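Skumcombe Shared Workshop
Gripper Build Group: minutes of the meeting held on Dec 20, 2020
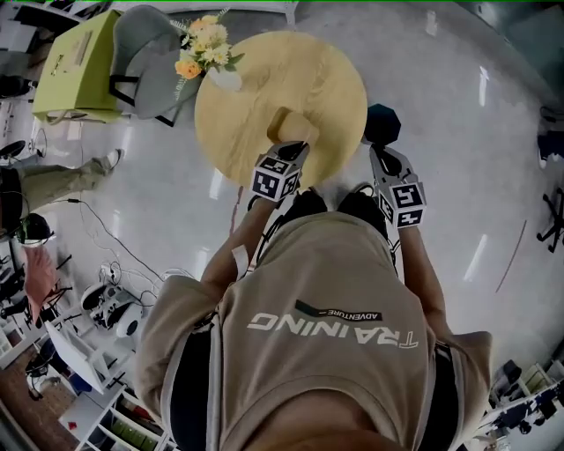
Present

Verena Ortner (chair), Gion Ammann, Efren Fajardo, Rungnapa Mahawong, and Hermine Lanz, who kindly took the minutes and asks everyone to forgive the spelling of anything electrical. We began a little after the hour, once the kettle had been round, and Verena thanked all of us for turning out so close to the holidays.

1. Minutes of the last meeting

Agreed, with one correction from Gion. The springs he brought in July were a gift from his brother-in-law and should not have gone down as a purchase. Hermine has put this right in the book and sends her thanks to the brother-in-law.

2. The hand-held grippers

Most of the evening went on these, and very happily too. Efren reported that the pair now share the same trigger, the same spring and the same marker cube on top, so that anyone can pick up either one and feel at home with it. He had been worried about the weight of the cubes, but having held both grippers through a good long session with the small wooden block on the round table, he says it is his thumbs that complain first and his wrists hardly at all.

Rungnapa asked whether the jaws could be given a softer face. The bare ones are fine on wood, she said, but she would not care to try them on an egg, and there was some cheerful talk about who would supply the eggs. Gion has a sheet of thin rubber at home left over from a boat repair and will cut a few pads. We agreed to fit them to the left gripper only for now and leave the right as it is, so we can compare the two properly before doing both.

Verena reminded us that the cubes need to be seen for the tracking to work, and that a loose sleeve can cover a face of the cube at just the wrong moment. Please push your cuffs back before you start. She said this very nicely, but she did say it twice.

Action: Gion to cut rubber pads. Efren to write up the trigger assembly so that somebody other than Efren can do it.

3. Recordings so far

Rungnapa has been through everything on the shared drive, a labour of love if ever there was one. We have 170 takes, of which 39 were set aside, mostly for markers being lost part of the way through and a few where the person doing the task stopped to chat (no names, but he knows who he is, and he apologised). She has sorted the good ones by task and would like people to say out loud at the start of each take which task they are doing, as the file names have become rather a muddle.

There was a long and friendly discussion of how many takes we need before trying anything on the arm. Efren would like another 100 of the plain pick-and-place before we go near it. Gion felt we would learn more by trying sooner and seeing where it goes wrong, even if it goes wrong badly. In the end we settled on a first trial with what we have, at low speed, with Verena's hand on the stop button.

4. The arm

The Muder arm is mounted and moves on all its joints, though the wrist still gives a small knock when it changes direction. Gion thinks this is play in the coupling, and Verena thinks it is the bolt he never tightened. They will look at it together and let us know who was right.

The replacement motor board from Reisinger has come and is on the top shelf in its bag. Please leave it in the bag until Efren has made up the new lead.

5. Money

Hermine reported nearly 30 pounds in the tin after buying the last lot of screws and tape. Okport have offered us a box of offcuts if somebody can fetch it by car, and Rungnapa very kindly said she would go.

6. Any other business

Gion asked for more hooks for the long cables. Agreed, and he will put them up. Hermine asked that mugs go back to the kitchen, and this was agreed with some shuffling of feet.

The next meeting will be in the new year, once Verena has heard back about the heating. Efren is bringing cake.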